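Elżbieta Wróbel has kept the repair room at Tremirden going for four years, and she puts the kettle on before she'll answer a single thing about it. It's a friendly sort of place, up a flight of stairs that has seen better days, and people bring her whatever has come loose, snapped or started to squeak.

"Handles," she says, when I ask what turns up most. "Handles and levers, always. It's the part you put your hand on, isn't it? A thing can be perfectly good all the way through and the handle goes, and then it sits in the cupboard under the stairs until somebody moves house."

She learned from her uncle, who mended sewing machines (and, on the side, half the prams in the street), and she still does things in his order. You clear the table first. You look at the piece from both ends before you reach for a screwdriver. "I was a terror for going straight in," she laughs. "He used to take the tools off me and make me drink my tea!"

Her table matters to her a good deal more than I'd expected. She wanted a pale wooden top, so that a dropped screw shows up, and rounded corners, having bruised her hip on the old one every week for a whole winter. 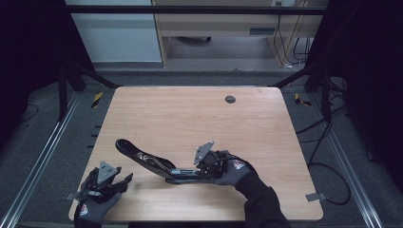
"And I like room to turn a long piece round," she goes on. "Something curved never wants to lie flat, you see, so you have to let it settle the way it likes and work from there."

Aba Nyarko, who shares the room on busy afternoons, would rather have a second lamp than a bigger table, and the two of them have been going back and forth on that since August. Elżbieta tops up my cup and says they'll probably end up getting the lamp.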